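Keeping Birdbaths and Feeders Clean Through the Summer

Posted 23/06/2023 by Abimbola Akinola

A dirty feeder will do more harm to backyard birds than no feeder at all. Old seed goes moldy, droppings build up on the perches, and one sick finch can pass an eye infection to every bird that lands after it. Warm weather speeds all of this up. The cleaning takes a few minutes if you do it on a schedule and a whole afternoon if you let it go.

What you need

A bucket you don't use for anything else
Dish soap
Household bleach, unscented
A bottle brush and an old toothbrush
Rubber gloves
A stiff scrub brush for the birdbath

Keep the whole kit in the garage or shed. Don't wash feeders in the kitchen sink. If you have no outdoor faucet, use a utility sink and scrub it out afterward.

Tube feeders

Empty the old seed into a trash bag and tie it shut. Don't dump it on the ground, where doves and sparrows will pick through it. Take the feeder apart as far as it goes. Most tubes have a base that twists off or is held by two screws.

Wash everything in hot soapy water first. Bleach doesn't do much on a surface that is still covered in grime. Once the parts look clean, soak them for ten minutes in one part bleach to nine parts water. For my bucket that is 100 ml of bleach and 900 ml of water, which covers a small feeder if you turn the tube over halfway through. Never mix bleach with vinegar or ammonia.

Rinse until you can't smell bleach. Let every piece dry completely before you refill. Seed poured into a damp tube will clump at the bottom and sprout.

In spring and fall I do this every 2 weeks. In July it's once a week, and more often after a stretch of rain.

Hummingbird feeders

Sugar water spoils fast. Change it every two days when it is hot, sooner if it looks cloudy or has black specks in it. Skip the bleach for routine cleaning and use hot water and a brush. The toothbrush gets into the feeding ports. If there is mold you can't reach, put a little uncooked rice and water inside, shake hard, and rinse.

The mix is one part plain white sugar to four parts water. No honey, no brown sugar, no red dye.

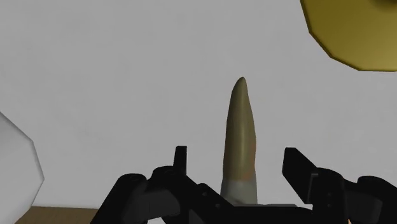 Tall, tapered shape with a pale gray band near the base.

Birdbaths

Tip out the water every day or two. Mosquitoes can go from egg to adult in about a week, so a bath that gets dumped regularly won't raise any. Scrub off the green film with the stiff brush and plain water. For a heavy coating, use the same bleach mix as above, cover the bath with a board so birds can't get in, wait ten minutes, then rinse several times and let it dry in the sun.

Keep the water shallow, no more than two inches at the deepest point. A flat rock in the middle gives small birds a place to stand. Move the bath out from directly under the feeder or you will be cleaning hulls out of it all summer.

Under the feeder

Rake up hulls and droppings when you clean the feeder. Wet hulls pack down into a mat that kills grass and draws mice. My neighbor Danjuma Olatunji put patio pavers under his pole and sweeps them with a shop broom. I use a seed tray, which catches most of it but has to be washed too.

Shelled seed costs more and leaves less mess. If the ground under your feeder is a lost cause, try sunflower hearts for a month and see how it goes.

Storing seed

Use a metal can with a tight lid. Mice chew through plastic bins. Buy only what the birds will eat in a month during hot weather, and don't pour a new bag on top of an old one. Seed that smells musty or has webbing in it goes in the trash. The webbing is from pantry moths, and they will move into your flour and cereal if you keep the seed in the house.

If you see a sick bird

Look for crusty or swollen eyes, fluffed-up feathers on a warm day, or a bird that stays put when you walk up. Take down all the feeders, clean them with bleach, and leave them down for two weeks. Empty the birdbath too. The healthy birds will find food elsewhere and will come back when you rehang.

Wear gloves for all of this, and wash your hands when you are done even if you wore them. Store the gloves with the bucket.

Next up: getting wasps to leave a hummingbird feeder alone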